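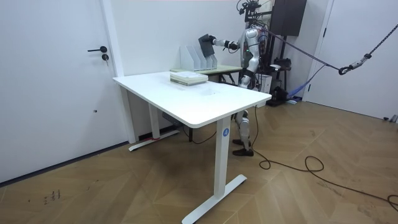 4. Setting Up the Desktop and the File Organizer

By now the Provov desk is standing on its own two feet, which puts you ahead of most people who buy one. This section covers where it goes, what goes on it, and where everything else goes instead.

Before you start, clear the desktop. A small stack of books and papers near the back edge can stay. A large stack is how you got here.

4.1 Placing the desk

1. Choose a level stretch of floor. Parquet is fine. Thick carpet is fine too, if you enjoy a slight wobble while typing.

2. Lift the desk into position with a second person, one at each leg column. Do not drag it. The feet are flat and will happily take your floor finish with them.

3. Leave 50 mm between the desktop and anything behind it, including a second table. The desktop goes up and down and has no opinion on what it meets along the way.

4. Press down on each corner in turn. If one dips, adjust the leveling pad under the nearest end of the foot bar and try again.

CAUTION: Keep fingers out of the gap while the desk is moving.

4.2 Running the cable

1. Check that nothing under the desktop is hanging loose.

2. Raise the desk to full height before you decide how much slack the cable needs. People like to do this at sitting height, and then they like to call us.

3. Lead the cable down behind the rear leg and along the floor to the outlet. Keep it out of the path of chairs and feet.

Note: A cable on the floor is acceptable. A cable across a doorway is a lawsuit – use the clips in bag 3.

4.3 Placing the file organizer

The four-slot Anozie organizer can sit on the desk itself, but we suggest a narrow table against the wall behind it. You keep your desktop, and the files stop traveling every time you feel like standing up.

1. Set the organizer down with the tallest compartment at the left and the lowest at the right.

2. Check that all of the base is on the table. Most of the base does not count.

3. Load the tallest slot first. Folders, tablets and thin binders go in upright, long side down or short side down as you prefer, but pick one.

4. Hold each item above its slot and lower it straight in. Coming in at an angle bends the corners of paper folders and scratches tablet cases.

5. Give each slot a job. Chibuzor Ugwu, who wrote the first edition of this guide, used "today," "this week," "March" and "no." We have not improved on it.

CAUTION: Do not leave a tablet charging in the organizer with other items packed against it.

4.4 Final check

Run the desk from its lowest setting to its highest and back, once, with your usual things on it. Listen for scraping. If the display shows 64, the desk has met something solid; move whatever it is and hold the down button until the code clears. If it shows 140, unplug the desk, wait a minute and start again from 4.2.

For replacement clips and leveling pads, quote part 858 to Cellska parts, Drallstead.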